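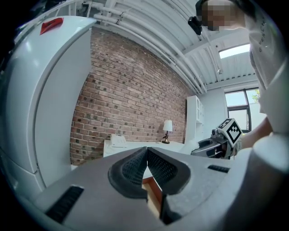
室内一角：红砖墙，白色波纹天花板。

请给我一间听得清的房间
Lensa Demissie

我学中文的时候，老师告诉我，“热闹”是一个好词。饭馆热闹，说明菜好；家里热闹，说明人和气。我接受了这个词，到今天也喜欢它。可是最近几年，我越来越常在一种房间里感到疲倦，我想这种疲倦和热闹没有多大关系。我想谈谈这种房间。

它通常是旧厂房或者旧仓库改的。墙是砖的，不刷白，顶很高，管道露在外面，地面是磨平的水泥。桌子没有桌布，窗户没有窗帘。白天没有人的时候进去，你会觉得很舒服，光线也好。到了晚上，坐满了人，你对面的朋友张开嘴，你只能看见他的嘴在动。你说“什么？”，他再说一遍，你又说“什么？”，第三次你就点头笑一笑，假装听懂了。

作为一个用外语生活的人，我对这个“点头笑一笑”很有经验。母语者在吵闹的地方听漏了两个字，可以自己补上，因为他们知道这句话一般会怎么走。我补不上。一句话里少了两个字，对我来说常常就是少了整句话。声调被回声弄模糊以后，“买”和“卖”是一样的，“十”和“四”本来就够难的了。所以我比我的中国朋友更早发现这个问题，但是我不认为这只是我的问题。

去年八月，我和以前的同事Tarmo Toom去了一家叫Wukow的餐馆。他是爱沙尼亚人，话很少，声音很低，我们有很多年没有见面。餐馆有60个座位，全部坐满。他那天晚上想告诉我他母亲生病的事。我后来才知道他说的是这件事，因为当时我听成了他母亲“退休”，我还祝贺了他。他看了我一会儿，没有纠正。第二天他给我写了一封信，很客气，把事情重新说了一遍。我读的时候脸很热。

我并不怪那家餐馆的菜，菜是很好的。我怪的是，有人花了很多心思决定灯泡的颜色、椅子的高度和菜单用哪一种纸，却没有花一个下午想一想，两个人坐在这里能不能说话。而两个人说话，难道不是人们去餐馆的主要原因之一吗？

有的读者会说，年轻人喜欢这样，安静的地方像医院。我同意，太安静也不舒服。我在一家安静得能听见邻桌切肉的餐厅里吃过饭，整顿饭我都在小心我的刀。我要求的是中间的那一种：邻桌的声音传过来是一片，听不出内容，而自己桌上的声音是一句一句的。这样的房间从前很多。我租的第一个房子楼下有一家面馆，又小又挤，墙上挂着棉布帘子，天花板很低，角落里堆着米袋和面粉袋。老板大声喊号，锅一直在响，可是我在那里从来没有听错过一句话。我当时的中文很差，却敢在那里跟陌生人聊天。现在我想，那些帘子和袋子帮了我很大的忙，虽然没有一个人是为了声音才把它们放在那里的。

声音的道理其实不复杂。硬的、平的东西把声音送回来，软的、厚的、有很多小孔的东西把声音留下。房间里硬的东西太多，每一句话就会在空中停得太久，后面的话压在前面的话上面。于是大家提高声音，房间又把更高的声音送回来。到了最后，全屋的人都在喊，而每一个人都觉得是别人先喊的。

我知道建筑师们懂得这些，他们在学校里都学过。我曾经问过一位做室内设计的朋友，为什么完工的房间还是这样。她的回答很直接：客户看效果图，效果图没有声音。吸音的材料在图上不好看，或者完全看不出来，所以砍预算的时候第一个砍它。她说这话的时候没有生气，好像在讲天气。

我听了以后很久放不下。我们现在选择一个地方，几乎都是先看照片。砖墙在照片里很漂亮，有颜色，有年代，人站在前面显得有故事。旧砖我自己也爱看。照片把一个房间的大部分都告诉你了，偏偏不告诉你在里面坐两个小时以后头疼不头疼。网上的评价也是一样，人们写菜咸了，写服务员慢了，写停车不方便。很少有人写“我没有听清我女儿说的话”。

更让我担心的，是这种样子已经走出了餐馆。我上课的语言学校搬进了一栋改造过的楼，教室也变成了这样。办公室是这样，社区的活动室是这样，连我去办手续的一个服务大厅也是这样。去不去餐馆，我还可以选择。教室和服务大厅没有人可以选择。请想一想那些坐在后排的孩子，那些戴助听器的老人，还有像我一样，要在窗口前听懂一长串规定的外国人。助听器会把回声一起放大，一位老邻居对我说过，她在那个大厅里宁可把它摘下来，让工作人员写字给她看。

我们学校的事情倒是有一个不坏的结果，我愿意写得详细一些。新教室用了一个学期，老师们都抱怨嗓子疼。开始大家以为是天气干，有人买了加湿器，有人带梨汤。后来教听力课的老师发现，同样的录音，学生在新教室里做，错得比在旧教室多。她拿着两次的成绩去找校长。校长是一个很节约的人，他说可以试一间，只试一间，而且只能用办公经费。

我们买了7块厚毛毡板，牌子叫Drernel，加上运费是1,795元。周末我和她借了梯子，把板子挂在后墙和侧墙上。挂得不太整齐，有一块到今天还是斜的。又在地上铺了一块旧地毯，是从我家里拿来的，上面有一个咖啡的印子。星期几我忘记了，总之下一次上课，我走进去说“大家好”，自己吓了一跳，我的声音到了墙那里就没有回来。学生们没有发现墙上多了什么。有一个学生问我，老师，你今天是不是心情比较好？

当然，一间教室不能证明所有的事。那也不是一个科学的实验，学生过了一个学期，水平本来就应该有提高。可是我现在站在那间教室里讲5个小时，晚上回家还能跟家人说话，从前是不能的。我认为这也应该算是一种成绩。

所以我的意见有这样几点，请允许我直接地说出来。公共的房间，尤其是教室、诊室和办事的大厅，验收的时候应该请人坐在里面说话，坐满了人说，听一听，再签字。现在验收的时候，房间常常是空的，大家走一圈，拍几张照片，看灯亮不亮，门关不关得上。私人的餐馆和咖啡馆，我没有权利要求它们什么，但是我们做客人的可以开口。结账的时候人家问“吃得怎么样”，我们可以回答“菜很好，可是我们听不见对方”。我已经这样说过好几次。大多数的服务员会笑，也有一位认真地记在了本子上。

有人告诉我，贴了材料，砖墙就被挡住了，味道就没有了。我想不一定要挡住砖墙。天花板大家很少抬头看，桌子的下面更没有人看，椅子的背后、窗户的两边，都可以放软的东西。我去过一家叫Fludley的小书店，它的墙也是旧砖，一点儿都没有挡，店主把厚毛毡钉在了每一张桌子的反面。我是因为掉了笔，弯腰去捡，才看见的。我在那家店坐了整个下午，只觉得舒服，没有想过为什么。

我还想为“热闹”这个词说一句话。很多人批评吵闹的餐馆时，会说中国人说话声音大，习惯了。我不喜欢这个解释，它太方便了。我在别的国家也坐过这样的房间，那里的人平时说话像蚊子一样小声，坐进去以后也一样地喊。把同样的一桌人请到面馆里去，他们还是笑，还是抢着付钱，还是热闹，可是每一句笑话大家都听到了。

Tarmo下个月要再来。他在信里问我想去哪里吃饭，说他都可以。我回信请他到那家面馆去，帘子换过了，颜色比以前难看一些，米袋还在原来的角落。

11月26日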